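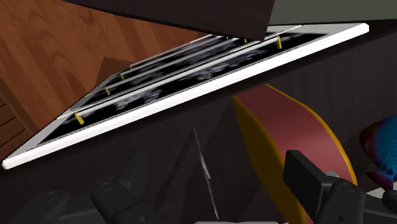
White-framed tray with yellow tabs

Skina winter tour: production and routing meeting
Minutes, 10 November 2023

Present: Pieter Van Rooij (production, chair), Magnus Moncrieff (front of house), tour manager, monitor engineer, lighting operator, Flosik freight desk (by phone), label representative (left after item 4)
Apologies: merchandise, backline technician

1. Minutes of the October meeting
Accepted with one correction. Under "Stage power," the drum riser feed was recorded as coming from the audio distro. It comes from the house supply at all venues except Ollanska, where it will come from ours. Correction entered by the chair.

2. Routing
The tour manager circulated version 7 of the routing. The run stands at nine dates. The longest single drive is 579 km, between the fourth and fifth shows, and falls on a travel day. The bus company has confirmed a second driver for that leg.
The hold at the university hall has been released by the promoter and will not be replaced. The gap becomes a day off.
Magnus Moncrieff asked whether the load-in at the sixth show could be moved earlier. The venue has a matinee on the same stage and will not give access until it is cleared. Load-in time stays as listed. Line check will be done during the support changeover if the schedule slips.

3. Ollanska
Capacity for the standing layout is 200. The venue has asked that the mix position be moved from the center of the floor to the rear left, under the balcony. Moncrieff does not accept this position for a show with this amount of low end. He has listened there during another act's sound check and reports a build-up in the low mids and almost no direct sound from the right-hand hang.
Options considered:
- Keep the mix position at center with a smaller footprint. Requires leaving the second rack at the side of the stage and running it remotely.
- Rear left as requested, with mixing by tablet from the floor for the first part of the set.
- Move the position forward of the balcony edge, still to the left. Venue has not been asked.
Agreed to propose the third option to the venue and hold the first in reserve. The tablet option was dropped on account of the wireless conditions in the room.
Curfew is strict. Set length at this show to be cut by one song. Band to choose which.

4. Set and playback
The label representative confirmed that the album title remains "Zou" and that the set will include the full first side in running order. The remaining songs may change from night to night.
Playback sessions have been rebuilt at the new tempos. Two machines will run in parallel with automatic switchover. The monitor engineer reported that the switchover produced an audible click in rehearsal when the clock source changed. Both machines will now take clock from the console. To be tested again with the full channel list before the truck is packed.
Click level in the drummer's mix is to be set from the console only. The personal mixer at the kit is removed from the rider.
Live recording: multitrack to be taken at every show. Drives are to be labeled by venue and not by date, and copied before the truck leaves. The label will collect them at the end of the run.

5. Lighting
The floor package is unchanged apart from the upstage strobes, which have been cut to save dimmer space. Cue list for the "Zou" songs is complete. The rest will be run by hand. Haze is not permitted at the third show and the operator will prepare a version with lower-angle front light.

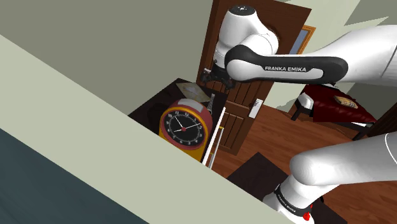 6. Freight and customs
Flosik has quoted for one truck, door to door. The quote excludes waiting time over the contracted allowance. Pieter Van Rooij noted that the allowance was exceeded on the last run and asked for a revised figure with a longer allowance built in. Flosik will reply in writing.
The equipment list for the carnet is missing serial numbers for the spare in-ear transmitters and both bass heads. The list cannot be submitted until these are supplied.
Merchandise travels on the same truck and loads last.

7. Actions
Van Rooij: write to Ollanska about the mix position, with drawing. Chase revised freight quote.
Moncrieff: revised channel list and stage plot to all venues. Reduced footprint drawing for Ollanska.
Monitor engineer: repeat the switchover test and report by email.
Tour manager: issue routing version 8 with the released date removed. Confirm hotel for the day off.
Backline technician: serial numbers to Flosik.

8. Any other business
The support act has asked for six additional input channels. Four can be offered. Moncrieff to reply.

Next meeting to be set once the freight quote is in.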